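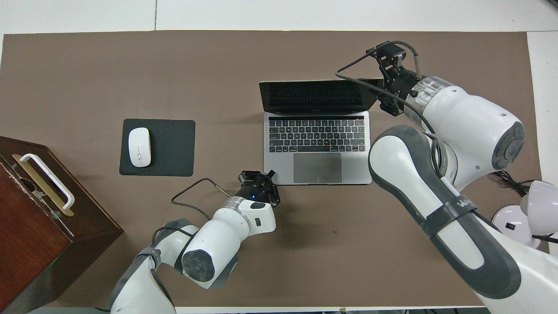
Two arms, one laptop: the desk setup at the Horkby workshop, May 2018.

If you have ever watched a person close a laptop, you probably didn't think much of it, and neither did we until we spent the better part of a week asking two robot arms to do the same. The gripper you choose matters a great deal more than the brochures let on.

We tried 3 pairs on the same white arms. The Dovance fingers came first, and they're lovely things – quick, quiet and a pleasure to mount – but they like a box or a bottle, and a thin metal lid gave them fits. The Mäkelä pair closes more slowly and holds on with real patience, and after seven tries at the lid we were ready to take them home with us. The Flandendale set sits somewhere in between, and at $2,000 a pair it's the one most small shops will end up buying, which seems fair enough to me.

A word about cables, while I have you. Leave more slack at the wrist than you think you need, then run the arm slowly through its whole reach before you put anything you care about on the table. Our first loop was too short, and we lost an afternoon in February to it.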